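Terndale demo collection: speaker notes
Shayne Gilchrist, Feb 27, 2025

Slide 1. Title. Thank Jolene Tapsell for the remote setup. Skip the bio.

Slide 2. Two ways to show the task. Hand guiding: operator holds the arm and moves it. Remote: operator drives it from a desk with the Gulline controller. Same task, same start pose.

Slide 3. Counts. 869 demos by hand, 1,313 by remote. Do not compare success rates yet; the August set used an older gripper mount. If asked, say the rerun is pending.

Slide 4. Failure types. 4 in total, 2 of them only in remote demos: late stop and overshoot on approach. Pause here. Let people read the table.

Slide 5. What the remote operator gets to work with. Operators judge distance mostly from shadows and edges, and they slow down when those disagree. In the simulated view, the bottle-shaped shadow on the gray front panel is a cue of this kind, while the bright line down the panel's left side gives a fixed reference. Ask which one the room would steer by. Then go to Jolene for the Dellix latency results. Questions after her part. 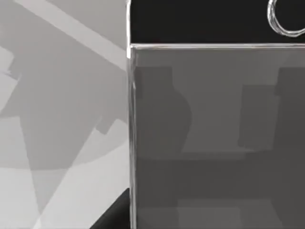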